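Guiding drops out after meridian flip
Posted in Mounts and Guiding

Jaime Pinheiro
My Hondix mount guides fine until the meridian flip, then the guide graph runs off the top and I lose the rest of the night. Calibration was done in April and I have reused it since. Guide exposures are two seconds, imaging at 3,000 mm with a reducer I haven't measured. Do I need to recalibrate every time it flips?

Kaj Zoëga
No. Check the setting that reverses Dec output after a flip. Some mounts swap it on their own and some don't, and if yours is set wrong every correction pushes the star the wrong way. Change it, flip, and watch the graph for five minutes. I'd also clear that old calibration and do a new one near the celestial equator – mine took 11 steps each way.
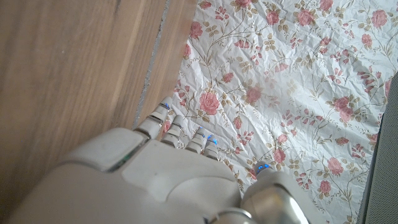

If it still runs off, look at your cables. A snagged one pulls in a new direction once the scope is on the other side.

Swati
Mine did this too. Dropped aggression to 70 and it got a bit better, never found out why.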